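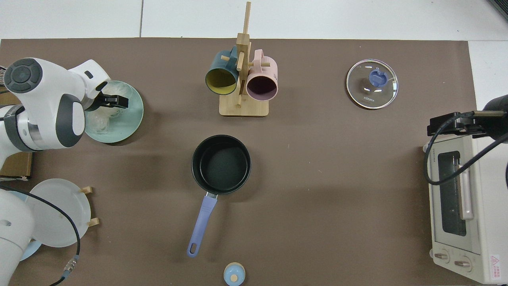

Glass bowl on a pale green plate.

September
By Birgit Oltmanns

Camp kitchen and kit check, autumn weekend at Kollitz woods

I went through the whole lot on the garage floor with Wenceslao over a very long pot of tea, and we've written down what we found so that whoever takes the kit next isn't starting from nothing (as we were in spring, with one tent peg and a mystery bag of rice!). OK means take it, FIX means it needs a job doing first, and OUT means please leave it behind, however fond of it you are.

Stoves and gas

1. Two-burner stove, hose and regulator. OK. Hose is soft and bends nicely with no cracks, and we brushed soapy water over both joints with the gas on and had no bubbles at all. Please do this again on site, outdoors, before the first brew.

2. Small screw-on stove (Yasmine's old one). FIX. The rubber seal has gone flat on one side. I have ordered a new one and it lives in the lid of the cutlery tin when it comes.

3. Gas canisters. OK. Six full, two part used. The part used ones have tape round them, so use those up first. One weighed 204 g on my kitchen scales and the other 119 g, can and all, so don't plan a stew on the second one.

4. Fire blanket. OK. Hangs by the door of the cook shelter, away from the stove, where you can grab it without leaning over the flames. Last time it was underneath the potatoes.

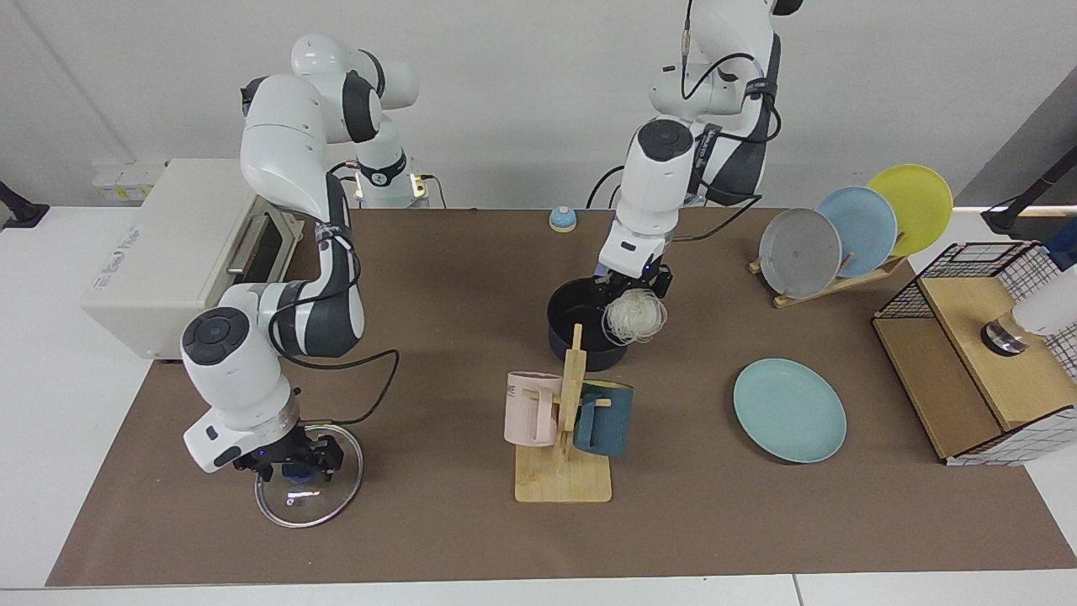 While we're on the shelter, I know it's tempting when the rain comes sideways to zip the whole thing up and cook in the warm, and I've done it myself in younger and sillier days, but both ends stay open whenever anything is lit. No stoves or barbecues in sleeping tents either, lit or cooling down. Weidong has a carbon monoxide alarm he's happy to lend; I pressed the test button and it nearly had me through the roof, so that's a pass.

Tents and shelter

5. Big tent, the Jerach. OK. All poles present, elastic good. There's a small hole by the back window which Eustaquio has patched very neatly.

6. Guy lines. FIX. The plain grey ones are a menace after dark. I've cut strips of white cloth to tie on, and there's a bag of them in the peg box. It would be lovely if somebody did this before supper.

7. Cook shelter. OK, but the front left leg sticks. Push the button and twist, and keep your thumb clear. I have the blister.

8. Old Gallegos folding chair. OUT. The rivet is nearly through. Sorry, Wenceslao.

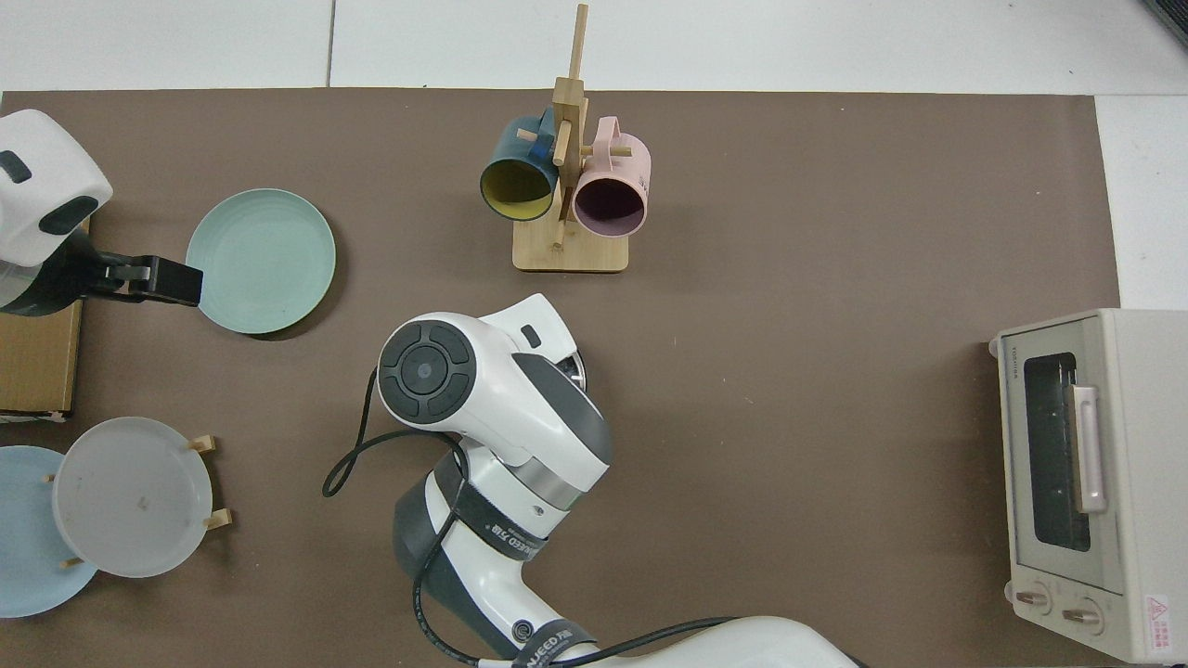
Fire pit, knives and first aid

9. Fire pit. OK. Legs are solid. Have a full bucket of water beside it before you strike a match, and drown the ashes last thing.

10. Hatchet and knives. OK. Sharpened, all with covers on. They go back in the roll after use, please, and not into the grass.

11. First aid tin. FIX. Burn dressings were out of date and I've thrown them away. Yasmine is bringing new ones, plus tweezers for ticks.

12. Head torches. One flickers, so bring your own as well if you have one.

Keys to the trailer are on the hook at mine, and I'm up from six if you want an early start.

Contact Birgit | © Pruvamow Camping Friends | Back to top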